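Subject: Re: [homebakers] Lentil soup that doesn't taste like homework
List: Vimville Home Cooks
Sent: Thursday, 7:45 pm

Hi all,

Oh, I am so glad somebody brought up lentils! I've been making a pot every week since February and I have opinions. Answers are under the quoted bit.

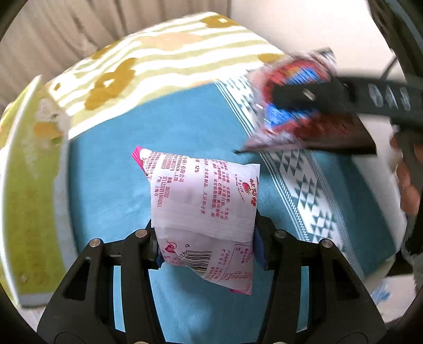
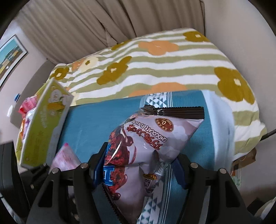
Snack packets, the second one chocolate flakes.

Earlier on the list, someone wrote:
> I followed the recipe in the Lendia booklet to the letter and
> mine came out gray and kind of flat. I used brown lentils, one
> onion, a carrot and a bay leaf, and simmered it for 70 minutes.
> Should I be adding more salt? My family ate it but they were
> very quiet. Also, can it be frozen?

Salt will help, but I'd start with the onion. Use two, and cook them in olive oil until they're properly brown at the edges, with a big spoon of tomato paste stirred in for the last couple of minutes (let it go dark and a little sticky, it smells amazing). That gets you most of the way out of gray right there.

Then I'd cut the time. Brown lentils are done in 45 minutes on my stove, and mine is a slow one. Past that they go to mush and the carrot gives up too. I drop the carrot in halfway.

The other big thing is something sour at the end! I do a splash of red wine vinegar once the heat is off, then taste, then usually another splash. My neighbor from Hodoroagă puts in a spoonful of sour cream and a lot of chopped dill, and now I can't decide which way I like better. Try both, in separate bowls.

Yes, it freezes great. Leave some room at the top of the container and thin it with water when you reheat, it sets up like cement. Add the vinegar after thawing.

If you want it smoky, half a teaspoon of smoked paprika goes in with the tomato paste. I've been using the Nornitum one in the little square tin and I'm already on my second.

Does anybody here do theirs with red lentils and coconut milk? I have a can sitting in the cupboard and I'd love a recipe to try this weekend.

Happy cooking!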